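Kettler opens its robot hall in Menham for one afternoon

Menham, 29/06/2026

The company Kettler has invited neighbors and school classes to its test hall in Menham. Visitors could watch robots at work in small groups of 12 and ask questions to the technicians.

Most people stayed longest at the station with modeling clay. The task there is for two arms which share one steel plate. Clay is soft and changes its form with every touch, so it is a difficult material for a machine. Several children wanted to know if the robots can also make pizza dough. The answer was "not yet".
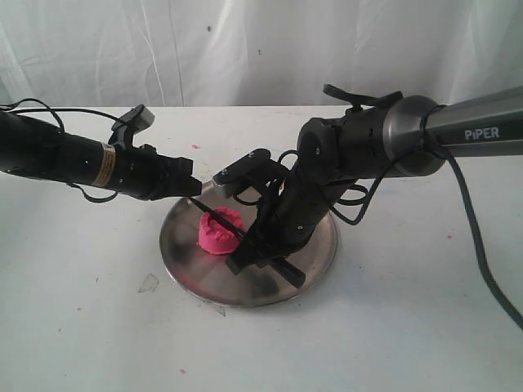 Next visit in October

A second open day is planned in October, together with the partner workshop in Brunenico. Entrance is free, and children under six years must come with an adult.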